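A Day at the Bunting Archive in Fleltville

I went to the open day expecting to stay an hour and got home after dark. If you grew up anywhere near Fleltville you probably heard some version of the Skornholm story, the lockout at the Plisex plant and then the night the marchers and the company's supporters met on the bridge. My version came from my grandmother and had a lot of broken windows in it and very little explanation. I'd never seen a single photograph of it until this month.

The Bunting Archive lives in the old telephone exchange, up a flight of stairs that gets steeper as you go (there's an elevator around the back, ask for it). Most of the year you need an appointment and a research topic to get past the desk. On open day they just wave you in. I hung my coat up, got a paper wristband, and walked straight into the main room, where the Skornholm pictures are up through the end of December 2025.

The collection has 641 negatives altogether, and 73 of them have been printed large for the walls. The rest you can look through on the screens in the side room. I'd say start with the walls. The early ones are so ordinary! People leaning on the plant fence with their hands in their pockets, a kid on somebody's shoulders, a woman pouring from a thermos. It's July, everybody is squinting. Then you turn the corner and it's the bridge, and the faces have changed completely.

I stood in front of one of the bridge prints for a long time. It's blurry and badly lit, and you can't tell which side anybody is on. There was a man next to me doing the same thing, and we both kept stepping in closer and then backing up again. Neither of us said a word.

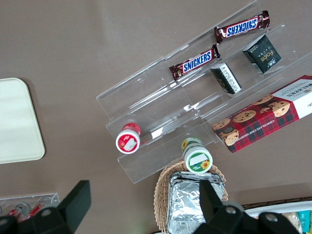 Joanne Pruett
Contributing Writer, Travel and Public History

After that I joined the tour of the storage rooms. It was supposed to be a short one, but our group had so many questions that the next group was already waiting on the stairs when we came out. You get to see the cold vault through a window, and then they bring out a few boxes and let you look at the contact sheets under a lamp. The grease pencil marks are still on them. You can see which shots the newspapers wanted and which ones got crossed out, and to me that was as interesting as anything on the walls. A lot of the crossed-out ones show police officers sitting down on the curb, or marchers helping somebody up. I suppose they didn't look enough like news.

Our guide was careful about the arguments that are still going on. The company always said the crowd threw first. The families on the Skornholm side always said the crowd was pushed onto the bridge and then blocked at the far end. The official inquiry ran almost two years and came down somewhere in the middle, and it seems to have made everybody mad. The archive hangs both accounts side by side with the page numbers, and you can pull the full transcripts from a shelf and sit down with them. I did, and I got through maybe a chapter. It's dry stuff, then suddenly there's a line from a bakery clerk about hearing shoes on the ironwork, and you have to put it down for a minute.

My one real complaint is the sound. There are recorded interviews playing in the main room, and there are two speakers facing each other across it, so anywhere near the center you hear a pair of voices at once and can't follow either. Headphones would fix it. The labels are also hung low, which is great for kids and hard on my knees.

The recordings themselves are wonderful, though, once you find a spot against the wall. I liked the ones with people who weren't really part of it: someone who ran the ferry ticket window, someone who was home with a new baby and listened to the whole thing from an upstairs bedroom. They disagree about the weather. They disagree about what time the streetlights went out. The archive left all of it in and I'm glad they did.

Late in the afternoon they opened a table where people could bring in their own pictures and letters to be scanned. The line went out the door. The woman ahead of me had a shoebox held shut with a hair tie, and by the time she got to the scanner she'd shown half of it to the rest of us. I had nothing to bring, but I've since called my aunt, and she thinks there may be an envelope in the attic.

Parking is on the river side and it's free. Wear a sweater, the upstairs rooms are kept chilly. If you want the transcripts, go there first, the reading table fills up fast and closes before everything else does.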